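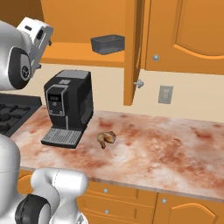
Kitchen task in the simulator: two-armed robot at the counter, drumstick on the marble, upper cabinet open.

Trindberg Kitchen Simulator, reviewed at the Foltham open day

Trindberg sells a simulated kitchen for developing and testing household robot software. I tried it on 15 October 2025 at the company's open day in Foltham, where six workstations were set up for visitors and a presenter ran the same tasks on a wall screen. My group at Fostarthorpe is choosing a simulator for next year, so I went with a short list of things to check: contact behavior, reset time, scripting, and what happens when a task goes wrong.

The package has three parts: a scene library, a physics engine, and a task editor. The library ships with 80 kitchens. Each one can be varied by cabinet finish, counter material, and the placement of loose objects. The kitchen I spent most of my time in had orange wood cabinets and a white counter with reddish swirls, with a stovetop on the left and a black espresso machine next to it.

Scene quality

Rendering is good enough for vision work. The small cabinet knobs stay sharp at working distance, and the grooves in the drip tray of the coffee machine hold up well. The wood is weaker. Large cabinet surfaces look flat, and I would want more variation in the finish before training a detector on it. The lighting controls are limited to intensity, color, and direction of one main source plus a fill level. That will be enough for many users. We would need more.

Food items are better than I expected. The drumstick has uneven browning and an irregular outline, which makes it a more useful grasp target than the boxes and cans found in most libraries. It is modeled as a rigid body, however. A gripper closing on it gets no give from the meat. Trindberg has soft-body contact planned for the February release.

Contact and control

The demonstration task was to take the food from the counter and put it in a pan stored in the upper cabinet. I ran it 18 times with the supplied controller. Most failures came at the grasp, usually from approaching the narrow bone end. The object rotated in the fingers and dropped. The drop itself was believable, with no jitter on landing and no sinking into the counter.

Doors and drawers are handled as jointed parts with adjustable friction. An open door is a real obstacle to the planner, and one of my arm paths was rejected for passing too close to its edge. I consider this correct behavior. The error message gave the two colliding parts by name, and the log gave the joint angles at the moment of rejection.

The coffee machine was less complete. Its display can be read by the camera and its button can be pressed, but the press only fires an event. Anything that should follow has to be scripted by the user.

Speed

A full reset took 40 milliseconds on the demonstration machine, a desktop with one graphics card. Loading a different kitchen took several seconds. Iker Cantero, who led the session, ran a batch of 3264 episodes over the lunch break and opened the results table afterward. No episodes had crashed. I did not get to see the batch run on lower-end hardware, and the published requirements are vague on this point.

Task editor

The editor is the weak part. Goals are built from drop-down menus, and nested conditions get hard to read after the third level. The Python interface covers the same functions and is much quicker to use. Documentation for it is accurate but has few worked cases. Undo does not apply to object placement.

Compared with Malabanan

We currently use Malabanan. It has better lighting and a real soft-body model. It is slower to reset and its cabinets are fixed shapes with no working hinges, so storage tasks are out of reach without custom assets. License terms are similar.

Rating: 4 out of 5 for manipulation work, 3 out of 5 for perception. The trial license is valid for over a month and includes the full scene library.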